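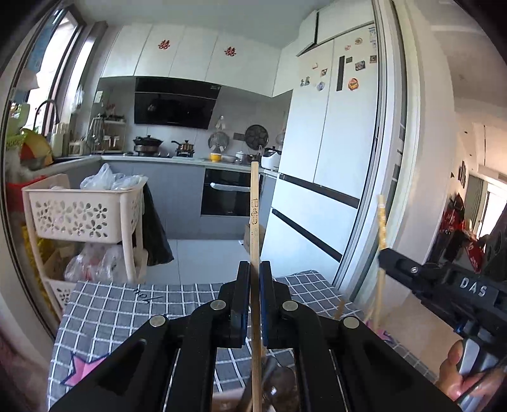
Department of Automation and Robotics, Berkwood Technical College

Chapter 4
When the Grip Lets Go: Slips, Jams, and Safe Recovery

Pick up a chopstick by its middle, using only your thumb and one finger. Now tap the top end with your other hand. It swings, doesn't it? You are still holding it, your fingers haven't moved at all, and yet the stick is pointing somewhere new. That little swing is the subject of this chapter, and it is one of the most interesting failures in all of gripping. We hope you try it a few times before reading on, with a chopstick, then a pencil, then a spoon.

In Chapter 3 we worked with boxes and blocks, which have wide flat sides and are kind to beginners. Thin things are much less forgiving. A two-finger gripper touches a round stick along a very short patch, so there is plenty of squeeze and very little to stop the stick from turning. Engineers call this pivot slip. A spoon is worse in its own way — the handle is flat enough to hold well, but the bowl puts the weight at one end, and if the bowl catches on the wall of a cup during the lift, the whole spoon can twist between the pads.

4.1 The Flornlow Jam

Our main case comes from the Flornlow line, a utensil sorter that ran in the student cafeteria at Berkwood. A Bastos arm lifted clean utensils out of upright holders and laid them on a short belt. Its fingers wore soft rubber pads made by Stikorent, and the maintenance sheet said to change them after 3000 closings.

The fault report is dated 4/30/23. During the lunch shift the arm lifted a chopstick, the controller logged a good grip, and the arm moved off toward the belt. Halfway there the chopstick turned sideways. One end went down through the gap beside the belt roller, the belt stalled, and the arm stopped with its fingers still closed.

What happened next matters more than the slip. A worker saw the stuck chopstick, saw that everything had stopped, and reached in to pull it free. The belt motor was still under power and trying to turn. As soon as the stick came loose the roller spun, and the worker's sleeve was pulled toward it. The sleeve tore and the hand was not hurt. The line stayed shut for 17 minutes that day and then, after a closer look at the guard, for most of May.

Keep three moments from this story separate in your mind: the slip, the jam, and the reach. Each one had a different cause, and each could have been caught by itself. Students often want to jump straight to better rubber. Better rubber would have helped with the first of them!
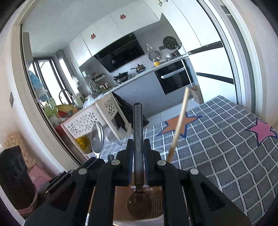 Start with the slip, then. The controller decided that a grip was good by checking two numbers, the gap between the fingers and the current in the motor. If the gap was more than zero and the current was high enough, something must be there. Fair enough, and something was. But neither number says anything about which way the object is pointing. A stick held upright and a stick lying on its side can give the same gap and the same current.

The pads had their part in it too. They had been changed on time by the sheet, but the sheet counted closings on utensils of every kind, and thin round handles press on the same narrow strip of rubber again and again. The strip had gone smooth while the rest of the pad looked nearly new. You will meet this kind of local wear again in Section 4.3, where you get to make some yourself with a test block and a wooden dowel (bring safety glasses).

The jam was a matter of layout. The gap beside the roller was wide enough for a chopstick and too narrow for a spoon, and the line had been tested with spoons.

The reach was a matter of stored energy and of how people read a machine. A stopped belt looks like a belt that is off. In Section 4.4 we will go through lockout step by step, and you will practice it on the bench unit until it feels dull. Until you have been signed off on that section, do not clear a jam on any machine in the lab. Press the stop, step back, and call your instructor.

Words to know before Section 4.2: pivot slip, contact patch, stall current, local wear, pinch point, stored energy, lockout.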